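Comparer deux pinces à main sans y passer le week-end

Gosness et Pestau vendent toutes deux une pince à main avec caméra, et j'ai enfin pu les essayer à la suite, sur les mêmes gestes. Quel plaisir ! Quelques astuces d'atelier pour faire pareil chez vous.

Prenez une bouteille ordinaire à bouchon rouge : la couleur se repère tout de suite à l'image, même devant un fond noir. Approchez le doigt à hauteur du col, doucement, et notez l'ouverture avant de serrer.

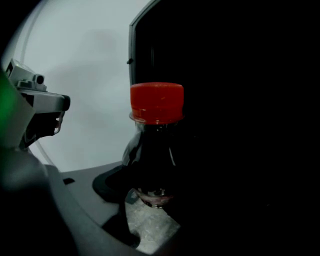
Ruchti conseille plutôt de viser le milieu du corps, le col pardonnant mal les doigts trop durs, et de refaire la prise 2 fois avant de juger une pince. J'ai essayé, c'est vrai que la Pestau y gagne beaucoup !

Côté caméra, gardez un cube à marqueurs noirs et blancs sous la main. Présentez-le près de la bouteille, une face bien tournée vers l'objectif, et laissez les doigts tranquilles pendant ce temps.

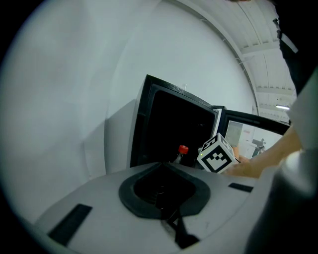 Recommencez ensuite avec l'autre pince, même éclairage, même distance. Mes réglages : 140 mm entre doigt et objet au départ, 306 images par essai. Le contrôleur Duma avale tout ça sans broncher, je l'adore. Pensez à renommer les fichiers tout de suite.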